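Progress report to the Rellora Fund
Household standby load study, second reporting period
Prepared by Mirjam Kofler, Istia Energy Advice
12 April 2024

1. Status

The study is on schedule for the metering work and behind on the analysis. All households recruited in Berik now have a plug-in meter, a paper diary and a named contact. The tenants' survey is closed. The comparison of meter readings with billing data has not started, for the reason given in section 4.

2. Recruitment and metering

The grant agreement set a target of 50 households. We reached that figure in the second round of letters, after the first round brought in mostly owner-occupiers. Oanh Huỳnh revised the letter to say plainly that tenants did not need their landlord's permission, and the share of tenants rose to a level that matches the district.

Each household was asked to meter three positions for a fortnight each: the main television position, the kitchen worktop, and one position of their own choosing. The third was most often a desk or a bedside. Where several appliances shared one outlet, the meter was placed between the outlet and the extension lead, so the reading covers the whole group. Appliance-level figures for those positions come from the diary and should be treated as weaker evidence.

Six meters were returned with the memory cleared. The affected households have agreed to repeat the fortnight. No replacement meters had to be bought.

3. Findings to date

Diary entries and meter readings agree well for televisions and poorly for chargers. Households tended to record a charger as "off" when the phone was removed, although it stayed plugged in. The load involved is small, but the error is systematic and we have added a note to the diary instructions.

Extension leads account for more of the standby load than we assumed in the proposal. In the tenants' survey, the usual reason given for leaving appliances on standby was that the wall outlet was behind furniture. A lead had been run out to the room, and everything on it was left live. Duyên Mai has therefore split the extension lead category in the coding scheme by whether or not the lead can be switched off without reaching the wall.
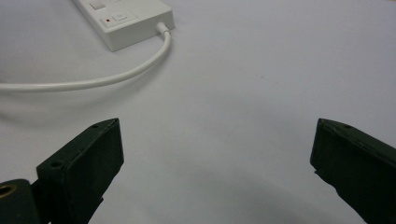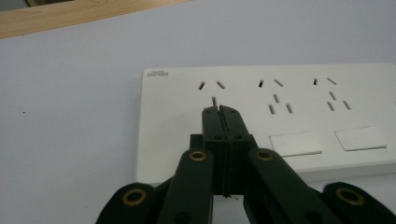
Coding of the survey returns was completed under the revised scheme, and a second coder checked a sample. Agreement was acceptable for all categories except lead type, where the written answers were often too vague to settle. A power strip with a small square button on its upper face, like the white one in the first photograph, was described by some respondents as "switched" and by others simply as "an ordinary one". We will ask the question again at the closing visit, using a printed sheet of types in place of free text. Returns that remain unclear will be reported as a separate group and left out of the comparison.

4. Delays

Billing data from the supplier, Coelho, were due at the start of the period. The data-sharing agreement was returned twice for changes to the retention clause. Kha Đỗ now has a signed copy, and the first transfer is expected within the next reporting period. The delay does not affect fieldwork, but it moves the draft analysis back to September. We ask the Fund to confirm that this is acceptable under clause 6 of the grant agreement.

5. Budget

Spending is within the approved total. Postage and printing ran over by 208 euros, caused by the second round of letters. Travel is under budget by 1,690 euros, as most first visits were grouped by street. We propose to cover the printing overspend from travel and to hold the remainder for the closing visits. Staff costs are as planned.

6. Next period

Closing visits will begin once the repeated fortnights are complete. Jaime Peixoto will carry out the visits in the northern part of Berik and Oanh Huỳnh the remainder. The printed sheet of lead types will be tested with a few households first. Meter data will be cleaned as they come in, and the cleaning rules will be sent to the Fund with the next report. Queries on the figures in section 5 should go to Kha Đỗ, and all others to the author.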